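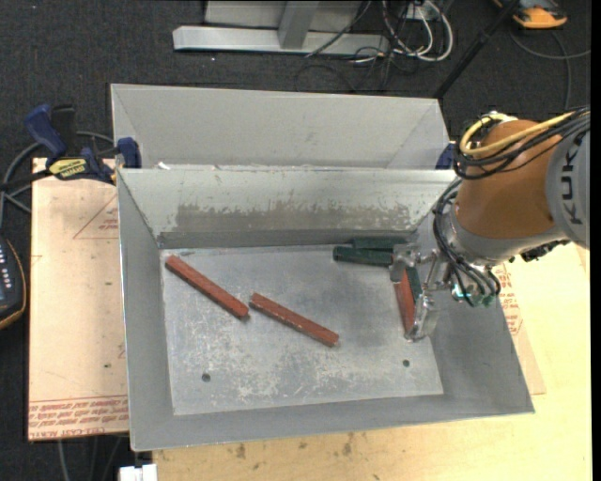
Figure 1. Open metal bins, one behind the other, with bars in the front bin.

Menalmont Implant Program
Progress report to the Canier Fund, period ending November
Prepared by Consuelo Cuadros, program lead

1. Status
Work on the peripheral nerve stimulator is on plan except for the battery seal (section 3). Spending is within the approved budget. No change to the scope is requested.

2. Bench testing
The second electrode design completed 2000 hours of soak testing in warm saline. Of 46 electrodes under test, 2 went outside the impedance limit, both from the same coating batch. The batch has been withdrawn and the supplier, Nørgaard, has been asked for its process records. Lead flex testing continues and will be reported next period.

3. Battery seal
Helium leak results on the new housing vary more than the protocol allows. The weld settings were changed twice without a clear effect. A cross-section study is being done at Cekside. Until it reports, no housings will be released for animal work, and that milestone moves back by some 10 weeks.

4. Software
The clinician programmer now stores session settings locally and syncs when a connection returns. Formal verification has not started. The draft risk file has been sent to the outside reviewer.

5. Staffing
The firmware lead left during the period. Duties are covered internally and the post is advertised.

6. Next period
Close the coating investigation. Receive the Cekside report and fix the weld settings. Begin software verification.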